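Search this site Search

The Table, Part Four: Mugs, Pots and Things with Lids

Mar 11, 2020
by Caoimhe Dunne

Regular visitors will know that I am working my way through the household one surface at a time. The windowsills were popular. The hall closet was less so, and I've had one letter about the hall closet. Now we come to the pine table, where things are put down for a minute and then grow roots.

A Moomin has the best seat, as usual. 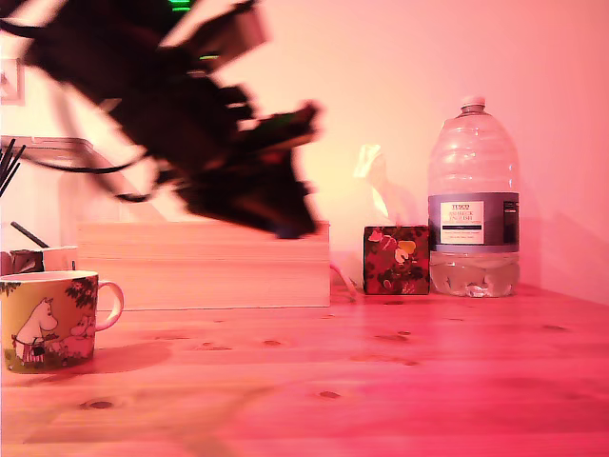

One round lid, from on top.

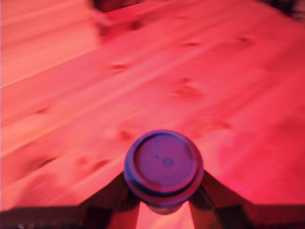 I bought the table in 2000 from a shop called Horgan, which sold furniture in the front and secondhand wedding hats in the back. The man told me pine was a forgiving wood. I have since learned that pine forgives in the way my aunt does – it says nothing and keeps a complete record. A ballpoint pressed too hard through one sheet of paper will stay there for good. There is a tax return from my thirties that you could still take a rubbing of, if the light came in low enough and you were that sort of person.

The knots I like. When my niece was small she named several of them, and one was a bishop. She is now in college and denies all of it, but she still won't put a plate on the bishop.

Mugs

We own too many mugs for a household of two and a half people (the half is my brother, who lives elsewhere but eats here). Most came free with something. A few came from the shop at Brarnside, where you could get a second-quality mug for 70 cents if you didn't mind that the handle had been put on by someone thinking about lunch. I have had a Brarnside mug for years and it pours slightly to the left. You learn to lean.

The Moomin one was a proper present, with a box and tissue paper, and so it gets treated differently. It doesn't go to the garage. It doesn't get used for rinsing brushes. My brother once mixed tile grout in the mug with the sailboat on it, and he has been told in plain terms that the same thing happening to a Moomin would end his dinners.

What I like about it is that the Moomins always look as if they're out for a walk and in no rush to get back. First thing in the morning, I find this either soothing or slightly smug, depending on how I slept.

The rule about mugs is that they must be carried back to the sink by the person who drank from them. The rule has been in force since we moved in. I mention it for completeness.

Pots of sticks

Every table I have ever sat at for long has had a pot of sticks on it. Ours tend to multiply. You start with one cup for pens, then somebody brings home takeout and the chopsticks are too good to throw away, and then there's a knitting needle, a skewer, the long thing that came with the blinds. Within a year you have a hedge.

Last April I decided to test every pen in the house. I sat down with a pad of paper and a wastebasket and a firm expression. The trouble with testing pens is that a dying pen will always rally for a visitor. It'll give you one lovely confident loop, go back into the pot, and then fail completely when you're on the phone with the dentist. I threw away nine and I think six of them were fine.

The survivors are no longer sorted. I did sort them once, by color, into matching cups, and for two days I was a woman with matching cups. Then someone needed a pencil in a hurry.

Things with lids

I'm weak about anything round with a lid. I will buy the thing for the lid and then go looking for something to put in it. Elura used to sell a hand cream in a tub with a very good lid, the kind that goes on with a quarter turn and a small sigh, and I went on buying the cream long after I'd admitted it made me smell like a church. The tubs are now in service as follows: buttons, picture hooks, the tiny keys that fit nothing, and one that I'm fairly sure is cumin.

I don't label them. I know, I know. My mother labeled everything, including a jar marked STRING TOO SHORT TO USE, and I have spent my adult life in mild rebellion against that jar. The cost of the rebellion is that I open four tubs to find a button. I can live with it most days. I could live with it less well on the morning of a funeral, with a coat in one hand.

A short note on stacking them: don't. Tubs of different makes look as though they ought to sit on top of one another, and they will for a while, right up until you set down a cup of tea at the other end of the table. I once spent an evening picking up what the bag said were 800 mixed map pins. The cat found the last one, and was very decent about it.

Looking after the pine

People do write in about this, so, briefly. I wipe it with a cloth that has been wrung out properly, along the grain. I don't use the orange spray. For years I used a beeswax polish from Grelico which came in a flat tin (lid: poor, bends) and did a nice job as long as you gave it a night to settle and kept paperwork off it. One gas bill went permanently see-through. It was a better-looking bill afterward.

For dents, a damp cloth and a warm iron will lift the shallow ones. They won't lift the tax return.

Rings from hot cups I've stopped fighting. I bought a set of cork coasters and they are in a drawer, in excellent condition. My brother suggested sanding the whole top back to new and I asked him how long that would take, and he said an afternoon, and I remembered the afternoon he put up the bathroom shelf, which lasted from Easter until the schools went back.

Somebody offered me $60 for the table at our last yard sale. It wasn't in the sale. It was just where I was keeping the cash box. I was insulted for about as long as it takes to fold up a tablecloth, and then I wondered whether I should have said 70.

Next is the shelf over the radiator, which I've been putting off on account of the candles. They've leaned quite a lot since the fall, all in the same direction, like people trying to hear something in the next room.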